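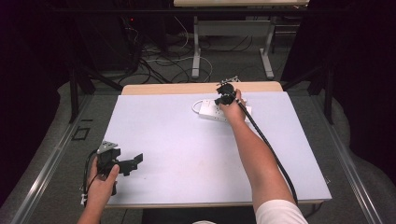 Troncoso, February

Dear Rosalba,

You asked for a proper update on the Drella before you put the next lot of money through, so I've made a pot of tea and I'm going to try to do it in one sitting. Gaetano has the accounts and will send those separately (he's better at it than me and he knows where the receipts are).

The short version is that the bike runs, the front end is miles better than it was in the autumn, the carburettors are still a nuisance, and I'd like to move some of the money from paint to wheel bearings. The long version follows.

Forks first, as that's what you were most worried about. When we stripped them the left stanchion had pitting just above where the seal sits, which explains why it kept weeping oil however many seals we threw at it. Ottavio Barbieri took both tubes away to be ground and hard-chromed and they came back looking lovely. He did them as a pair so they'd match, and I'm glad we paid for that. The springs that came with the bike were a mixed set — one was shorter than the other by enough to see when you stood them side by side on the bench — so I binned the pair and ordered new ones from Prenelero. They're a touch stiffer than the old ones are meant to be. I've gone with a slightly heavier fork oil too, and set the level by measuring down from the top of the tube with the springs out and the forks fully compressed. The manual gives a volume, but after a strip-down there's always a bit less hiding in the bottom than you think, and I trust the ruler more.

On the road it's a different machine. It used to dive like a duck the moment you touched the front brake, and then sort of wallow back up halfway round the corner. Now it goes down a bit, stays there and gets on with turning. Fredy Villanueva rode it up to the reservoir and back and came home grinning, and he's a hard man to please where old twins are concerned. His one grumble was a clonk over sharp bumps. I found it that evening: the steering head bearings had settled and needed nipping up. I've done them again and will check them once more after a couple of decent rides.

Now the carbs. I'd hoped to tell you they were finished. They've been through the ultrasonic bath twice, they've got new float needles, new gaskets and new rubbers on the inlet side, and it still won't tick over evenly when it's hot. Cold, it's as good as gold! Then you stop at a junction after half an hour and the right-hand cylinder starts hunting. I've had the vacuum gauges on and they balance up nicely at idle and at 3,000 revs, so I don't think it's the linkage. My money is on wear in the throttle spindle on that side. There's a little play you can feel with your fingertips, and if I squirt something round it with the engine running the note changes, so it's drawing air. Gianni Russo reckons he can bush it. He wants both carb bodies on his bench, so that means the bike is off the road while he has them, and he's said he can start on Monday.

Ignition is done and I'm happy with it. I kept the points, as we agreed, and put in new condensers and plug caps. I did look at the electronic kit from Turetti again and it's a nice bit of work, but it would eat the best part of what's left and the bike starts on the second or third kick as it is. If you change your mind, it'll go in later without undoing anything.

Charging is fine too. I cleaned up every earth I could find, and the one behind the headstock was mostly rust and old paint. The indicators now flash at a speed you could dance to, where before they just sort of glowed at people.

Back end: the swingarm bushes were better than I had any right to expect, so they've been greased and left alone. The rear shocks are the originals and they're tired. I can live with them for the time being, though with the front now so tidy you do notice the back more. I'm not asking for money for those yet. I'm only warning you.

What I am asking for is the wheel bearings. When I had the rear wheel out for the tyre I could feel a notch in it, and the front one isn't a lot better. They weren't in the original plan at all. I'd sooner do both wheels now and let the tank wait for its paint, and I'd fit a new cush drive rubber set while the rear is apart. The tank is sound inside, I've had a good look with a torch, and the scruffy red on it has grown on me a bit. Tell me if you feel strongly the other way.

Where we are on the list you signed off: there were 33 jobs on it, 19 are finished, and five are started and waiting on parts or on Gianni. The rest are mostly small — cables, the side stand spring, the seat strap, that sort of thing — and the paint, which is the big one. Mileage since it went back on the road is mainly short trips, in the dry when I can manage it, and I write each one up in the blue notebook with the fuel and any oil I've added. It's using hardly any oil now the rocker cover gasket is done.

One thing I got wrong, and you should hear it from me. I bought the clutch plates before measuring the old ones, and the old ones were well within limits. The new set is on the shelf in its box and can go back, though we'll lose the postage. I'll take that out of my own hours.

Next up, then: carbs to Gianni, wheel bearings if you say yes, then the cables and the fiddly bits while the carbs are away. After that I'd like you to come over and ride it yourself. Bring your own gloves this time, mine are past lending. If you could let me know about the bearings before the weekend I'll get the order in with the fork gaiters and save us a delivery charge.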